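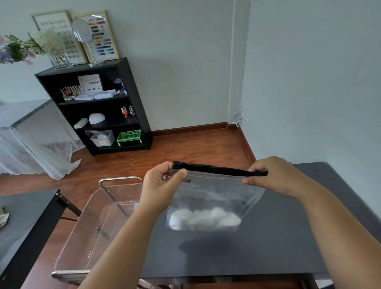 Cotton balls in a clear zip-top bag: small things, sorted.

The decluttering trade has a favorite number this year, and the number is 23. That's how many categories the Flomow method says a home contains. I asked its founder, Benoît Vidal, why there weren't 22. He told me the list "settled there naturally," then offered me a discount on the workbook.

I have nothing against tidy people. I'm married to one. But I spent most of August reading the books, sitting through the webinars and paying for two of the apps, and I came out wondering what exactly is being sold. The advice itself would fit on an index card. Get rid of stuff you don't use. Keep the rest where you can find it. My grandmother knew this, and she never charged anyone a monthly fee.

What the fee buys, mostly, is more steps. Rernow, the cheaper of my two apps, wanted me to log every item I owned before I was allowed to throw any of it out. I gave up in the bathroom. Kimaro skips the logging but sends reminders, and the reminders have a tone. "Your hallway misses you," one of them said, at 6:40 in the morning. 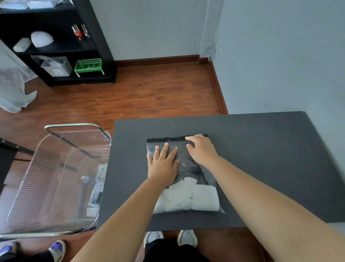
Then there are the claims. Nearly every program I looked at promises better sleep, less stress and a calmer family. I asked three of them for evidence. One sent a customer survey filled out by people who had just finished the course, and who might be expected to like it. One sent a podcast. The third never wrote back.

Gemma Hebden used to coach for Fenberg, a home-organizing outfit that sells a starter course and then an advanced one. She says repeat business was the whole plan. "If a client's closet stayed neat, we'd lost a client," she told me over coffee. "So we'd bring up the garage." She quit after 2 years and now does bookkeeping, where she says people are at least glad when you're finished.

Not everyone I spoke to was so sour. Assunta Sorrentino paid for the Fenberg course after her mother died and left her a full apartment to empty. She couldn't face it alone, and a stranger with a checklist got her through the door. I believe her. I also notice that what helped was the company, and that the checklist came along for the ride.

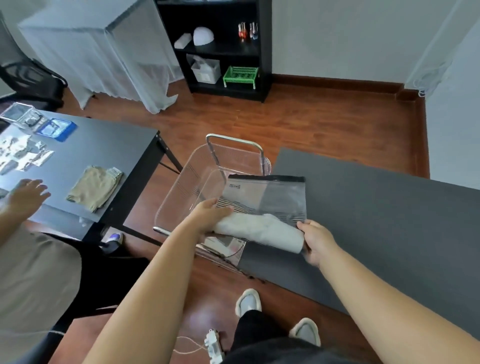
My own home, for the record, looks fine. The drawers I sorted in the first week have slid most of the way back. The kitchen is better, mainly thanks to a shelf my neighbor Mirko Zuccaro put up in exchange for dinner. I haven't opened the workbook since the chapter on gift wrap.

Vidal says a second edition is coming, with the categories revised. I asked whether there would be more of them or fewer. He said he couldn't discuss that before the launch.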